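# Hanoren Laundry Liquid, Unscented

Hanoren is a concentrated laundry liquid for everyday washing, made at our works in Prurport. It has no perfume and no dye. It suits cottons, linens, polyester and most mixed fabrics, and works at 30 degrees and above. For wool and silk, use Lirnov instead, which is milder and sold on its own page.

**Sizes:** 300 ml trial bottle, 3 litre refill can
**Colour:** clear to slightly cloudy
**Storage:** indoors, lid closed, away from frost

## What it is like to use

The liquid is fairly thin and pours quickly, so measure it over the machine or the sink. It rinses out well in soft water. In hard water areas you may want the extra rinse setting, mainly for towels and bedding.

There is no brightener in it. Whites stay the white they were when you bought them, and dark clothes keep their colour for longer than they do with a standard powder. If you are used to a strong laundry smell you will notice the difference on the first wash - clothes come off the line smelling of very little.

Oil and grease need some help. Rub a few drops into the mark, leave it while you sort the rest of the load, then wash as usual. Old tea and wine stains are better treated with Ragab stain powder before they go in.

## Dosing

The cap of the 3 litre can has two lines inside. The lower line is for a normal load and the upper line is for a full or heavily soiled one. The trial bottle has a plain cap, so use a tablespoon: two for a normal load, three for a full one.

- **Front loaders:** pour into the main wash section of the drawer. Don't use the prewash section unless you have chosen a prewash.
- **Top loaders:** pour the liquid into the empty drum, let a little water in, then add the clothes. Fill loosely to below the rim. If your machine has a lint filter on the inner wall, empty it between loads.

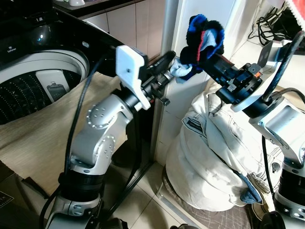 - **Hand washing:** one teaspoon to a bowl of warm water. Rinse twice.

## Refills and delivery

Empty cans can be returned to the Prurport shop and are refilled at a lower price. We keep around 200 in stock, and orders go out within two working days. The shop counter closes at 4 pm, and all month in January.

Trade orders are handled by Amr Soliman. Please say in your message whether you need the cans with or without a tap - the tap is charged separately and fits the 3 litre size only.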